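What's the twist? How a jumper gets its cables

Skoltport Young Makers > Explainers > Wool and cloth
July 2022

Have you got a jumper with thick plaits running down the front? Go and fetch it if you can, because you're about to become a jumper detective! Those plaits are called cables, and a jumper that has them is a cable-knit jumper. (In America they say "sweater". Same thing, just as snug.)

Cables look so complicated that lots of people think they must be sewn on afterwards, like ribbon on a party dress. They aren't! They are part of the same cloth as everything else, and the secret behind them is so simple you can try it with your own two fingers.

First, what is knitting?

Look very closely at your T-shirt, then at a tea towel. A tea towel is usually woven. Lots of threads go up and down, and lots more go from side to side, over and under, over and under, like the strips in a paper mat.

Knitting is different. Knitting is loops. You make a row of loops, then you pull a new loop through every one of them, and then you pull another row through those. A whole row can be made from one long piece of yarn, wiggling its way along. If you could see it from a snail's point of view, it would look like a very bendy road.

Loops are brilliant because they can change shape. Pull a loop sideways and it gets wide and short. Let go and it springs back. That is why you can get your big round head through a jumper's small round neck, and why a woven shirt has to have buttons.

Two stitches that make everything

Nearly all hand knitting is made from just two stitches, called knit and purl. And here is the part I love: they are the same stitch! A purl is what a knit looks like from behind.

A knit stitch looks like a little V. A purl stitch looks like a little bump. If you knit a piece that is all Vs on the front, you can turn it over and find it is all bumps on the back.

Vs like to push forward when they are in columns. Bumps like to sink back. Knitters have known this for a very long time, and they use it to make ribs and cables stand out.

Now for the twist

Hold up your first two fingers, side by side. Now cross one in front of the other. That's a cable!

Well, nearly. Imagine six stitches waiting in a line on a knitting needle. Normally the knitter works them in order: one, two, three, four, five, six. To make a cable, she or he slides the first three on to a short spare needle and leaves it hanging at the front. Then the knitter works stitches four, five and six. Only after that do stitches one, two and three get their turn.

So the two little groups have swapped places, and one has crossed over the other. The knitter does a few plain rows, then crosses them again. Cross, plain rows, cross, plain rows, all the way up the jumper, and you get a rope that climbs from the bottom to the top.

If the spare needle hangs at the front, the rope leans one way. If it hangs at the back, the rope leans the other way. Use three groups and take turns, and you can make a proper plait, the same as you'd do with hair. Isn't that clever?

Spread it out and look

The best way to see how a jumper is built is to lay it flat on a bed with the front facing up. When it's scrunched in a drawer you only see a lump of wool. Spread out, it's like a map, with the neck at the top and all the cables running down like rivers.

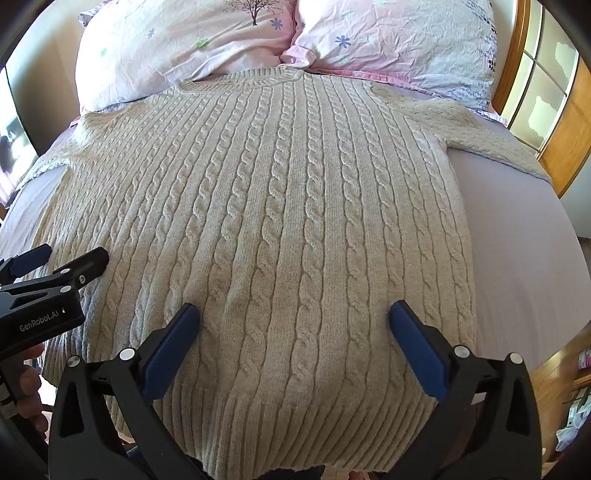
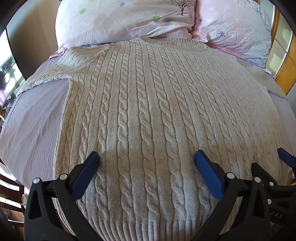
Cable-knit jumper on a bed, in both photos: find the twisted columns, then the flatter strips between them.

Got your own jumper? Lay it out and hunt for these things.

The neckline. Lots of jumpers have a stretchy band here. It has to open wide for your head and then close up again, so it needs plenty of spring. Give yours a gentle tug and watch what it does.

The cables. Put your finger at the top of one and follow it down. Can you feel the ridge? Does it always cross the same way, or does it go left and then right? Are all the cables on your jumper the same fatness?

The strips in between. These are easy to miss but they do an important job. If you put two ropes right next to each other they would look like one big muddle. A flatter strip gives each cable a bit of space, so your eye can pick it out.

The hem. That's the bottom edge. Many jumpers have ribbing there, which is made by swapping between knit and purl across the row. The Vs push forward, the bumps sink back, and the whole thing folds up a tiny bit like an accordion. Stretch it and it opens. Let go and it shuts, and hugs your middle.

The sleeves. Are they as fancy as the front? Sometimes the knitter puts big cables on the body and a simpler pattern on the arms. Look at the cuffs too.

Why are cable jumpers so warm?

Wool doesn't make any heat. You do! Your body is warm all the time, like a small radiator with legs. A jumper just stops the warmth from rushing off.

It does this by trapping air. There are tiny pockets of air between the fibres and inside all those loops, and air that can't move about is very good at keeping heat in. When stitches cross over each other, the cloth gets thicker, and thicker cloth has more room for air. So cables are pretty and cosy both at once.

They are also hungry. Crossing stitches pulls the cloth in sideways, so the knitter needs extra stitches to make the jumper wide enough. That means more yarn than a plain jumper of the same size, and a heavier jumper at the end.

How many stitches is that?

Our practice jumper in the Plirkemcombe workshop starts with 189 stitches around the bottom. That's just one row! We counted 92 rows from there up to the armholes. Grab a calculator and multiply them if you want a very big number (or do it on paper if you're feeling brave).

Why do jumpers go fuzzy?

Yarn is made of lots of short hairs twisted together. Some of the ends poke out, and that's what gives a jumper its soft, hazy look. The bits that stick up rub against things the most, such as coats, chairs and rucksack straps. Sometimes the loose ends roll themselves into little balls, called pills or bobbles. Don't yank them! You might pull a whole loop out with them. Ask a grown-up to help you take them off with a fabric comb.

Looking after a woolly jumper

Read the label before anything else. Some wool can go in the machine on a special wool wash, and some must be washed by hand in cool water.

Don't wring it. Wet wool is heavy and stretchy, and a twisted jumper can end up with arms down to your knees. Roll it in a towel and press.

Dry it flat. Pat it into the right shape first, with the sleeves out to the sides and the hem straight.

Fold it to put it away. A coat hanger can leave funny points on the shoulders, as if you had tiny wings.

Try it: a cable without any needles

You need two long pieces of thick yarn in different colours, a bit of sticky tape and a piece of card.

1. Tape both pieces to the top of the card, side by side.
2. Cross the left piece over the right.
3. Let them run straight down for the width of two fingers.
4. Cross the left one over again. (It's the other colour now!)
5. Keep going to the bottom and tape the ends down.

Now make a second one next to it, but cross the right piece over the left every time. You'll have two ropes leaning in opposite directions, like a reflection in a mirror. If you have yarn to spare, have a go with three colours and see if you can work out the order.

Words to know

Cable: a pattern made by crossing groups of stitches.
Cuff: the end of a sleeve.
Hem: the bottom edge.
Purl: the bumpy side of a knit stitch.
Rib: stretchy up-and-down stripes made of knit and purl.
Yarn: hairs or fibres twisted into a long strand for knitting.

28 comments | 306 shares

More explainers
Why does felt have no stitches?
How a zip zips
Where do odd buttons come from?
The Plirkemcombe button box: sort it your way
What makes a pillow squashy?

Skoltport Young Makers | Contact us | Copyright Skoltport Young Makers | Back to top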